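Home Guides Compasses Wall Charts Spares Contact

DRIMILURA HOUSE COMPASS
Set-up Guide, Section 2: Taking a facing direction and marking up the plan

Read this section before you move any furniture. The Drimilura is a magnetic compass set in a turning dial, with the Eight Mansions directions printed on one side of the card and the Vastu zones on the other. It will tell you which way your front door faces. Whether that has any bearing on your sleep, your marriage or your bank balance is a claim we have never seen tested in a way that would satisfy a careful person, and the guide leaves it alone from this point on. Plenty of buyers want the readings anyway, and if you are going to take them they may as well be right.

What you need

- The compass and its dial card
- The Pellside plan sheet (folded, in the lid)
- A pencil and a soft eraser
- A tape measure marked in millimeters

The bag of red thread is for hanging the compass on a wall when you are finished with it. Some sellers describe the thread as "activating" the dial. It's thread.

2.1 Checking the compass

1. Put the compass on a flat surface and let the needle settle. A small bubble under the glass is normal and can be ignored.

2. Turn the whole body slowly through a full circle. The needle should keep pointing the same way while the case turns under it. If it sticks or drags along with the case, return the compass to the seller. Tapping the glass may free it for one reading and you won't know about the next.

3. Carry the compass across the room and repeat step 2. Then do it outdoors, well clear of the car. Write all the readings down, including the ones you don't like.

CAUTION: Keep phones, keys, belt buckles, magnetic purse clasps and headphones away from the compass. We get more complaints about "shifting energy in the hallway" than about any other fault, and the ones we have been able to follow up were a radiator, a steel door or a phone in a shirt pocket.
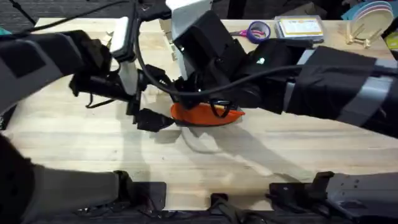
4. Loosen the dial screw a half turn. Don't take it out. The screw is brass and a steel replacement will pull the needle.

5. Turn the dial until its red mark lines up with the north end of the needle, then tighten the screw with your fingers only.

2.2 Reading the front door

The books disagree on what counts as the front. Some use the door you go in by. Others use the side of the building with the most windows, or the side toward the street, or in an apartment block the main entrance to the whole building. These can give four different answers for one home, and people who charge for this work have been known to pick among them after they have seen the result. Choose your rule now and write it at the top of the plan sheet.

1. Open the door and stand just inside, facing out.

2. Hold the compass level at waist height with its long edge square to the door frame.

3. Read the number at the sighting line. Write it down before you look at the card.

4. Step back into the room and take it again, then go outside and take it a third time with the door behind you.

5. If the readings agree closely, use the middle one. If they don't, there is metal nearby. Move 10 feet from the building, keep facing the same way, and start over.

Note: The needle points to magnetic north. Maps are drawn to true north, and the gap between them depends on where you live. Older manuals, including the first issue of this one, ignored the difference. In some parts of the country it is big enough to drop your door into the neighboring sector, which would turn a "prosperous" house into an "unlucky" one with nothing in it having changed. The card doesn't say which north it wants. We asked the designer of the original dial and got a different answer in June than we had been given before.

2.3 Marking up the Pellside plan sheet

1. Unfold the sheet and flatten it under a couple of books.

2. Measure the scale bar on the lower margin. It is meant to be 600 mm long. On the present printing it comes out at 598 mm, and no correction is needed for anything you will do in this section. We mention it because one dealer has been selling a "true length" sheet at twice the price.

3. Draw your outside walls to scale. Leave off porches and decks unless they have a roof.

4. Find the center. For a plain rectangle, draw the two diagonals and use the point where they cross. For an L-shaped house the traditional advice is to "complete the missing corner" and then work out what you lack because it is missing. If you prefer geometry, paste the drawing on stiff card, cut it out and balance it on a pencil point. The balance point is the center, wherever it falls.

5. Lay the clear overlay on the center and turn it until the north line matches your reading. Trace the sector lines lightly.

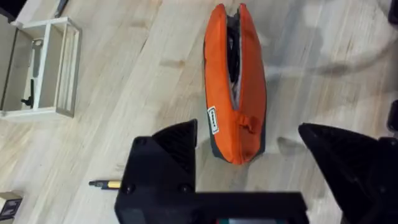 Issue 2 / Page 10

6. Label each room with the sector that covers most of it. Rooms that straddle a line can be marked with both. The handbooks tend to give such rooms the worse of the two, and then offer a product.

CAUTION: Do not block a vent, a smoke alarm, an outside door or a stairway to follow a sector label. Don't move a stove or a gas line on the strength of anything in this box.

2.4 If the two sides of the card disagree

They will. The Eight Mansions side needs your birth year as well as the door, so two people in the same bed can be given opposite advice about the headboard. The Vastu side takes no account of birth year and has firm views on the kitchen. There is no setting on the dial that brings them together. Use one side for the whole plan.

The Savchuk correction table, sold separately, claims to settle conflicts between the systems. We have gone through it and can't find the rule it is built on. Some entries contradict each other on facing pages.

2.5 A check worth making

Before acting on the plan, hand the compass and a blank sheet to someone else in the house and have them do 2.2 and 2.3 without seeing yours. Compare the sector lines. If theirs are a long way off, repeat the door reading together, away from metal.

Storage: Keep the compass flat and away from loudspeakers. Spare dial screws and overlays are available from Zaswood. Quote the issue number of your guide when ordering, as the earlier overlay is slightly larger and doesn't fit this sheet.

Text last revised 22nd January.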